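Can a machine do the laundry yet? (or any chore, at home or in the shop)
Started by hlaskowska, 8/7/19

hlaskowska wrote:
My sister sent me an article which says that home robots will fold our clothes "very soon". I work at Sterkis, we clean and repair work uniforms, and I have heard this sentence for 10 years. So I want to ask the people here who know automation. Is it close, or is it only nice talk?

At work we have a folding machine from Koseo. It is fast, but a person must put each shirt in the clips, flat and the right way up. If one sleeve is inside out, the machine stops. For me this is not a machine that does the chore. It does the last part of the chore.

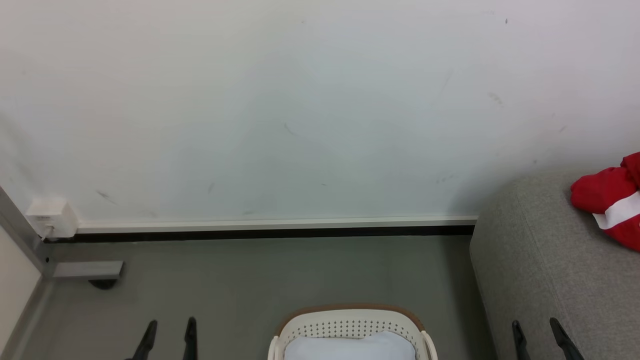 The first part is the difficult one, I think. You must find the clothes, decide what goes to the wash and what was worn only one hour, and take a thing out of a pile without taking four others. My son is six and he can do this, when he wants to.

Hanna Laskowska

ostrowski_bench wrote:
You are too hard on it. Ten years ago a gripper could not pick up a towel unless you laid it out first. Now I see arms which take cloth from a heap and get it right more often than not. Slow, yes. But slow is no problem if I am asleep.

savex_night wrote:
Slow is a problem when it drops a sock behind the dryer and stands there until morning. We have 2 arms on our packing line at Savex. Boxes, very good. Bags, terrible. Everything soft goes back to the people.

jadwiga.a wrote:
I agree with savex_night about the soft things, but I don't agree that the shop floor tells us much about the home. On a line each mistake costs money. At home, if the shirts are folded badly, I will wear them anyway — my husband folds badly too.
Jadwiga Adamczyk

hlaskowska wrote:
Jadwiga, this is a fair point, I did not think about it this way. But would you pay for bad folding? The price of a small car, maybe?

jadwiga.a wrote:
For folding only, no. For folding, dishes and the floor together, I would think about it.

ostrowski_bench wrote:
And that is why I say five years for a simple version. One arm, one room, clothes and nothing else.

savex_night wrote:
I say 2058, and it will still ask me to clean its filter.

Related threads
Robot mop or normal mop for old wood floors?
Gripper pads for thin cloth, what do you use
Which chore would you give away first
Dishwasher loading, the right way

Contact us | Forum rules | Back to top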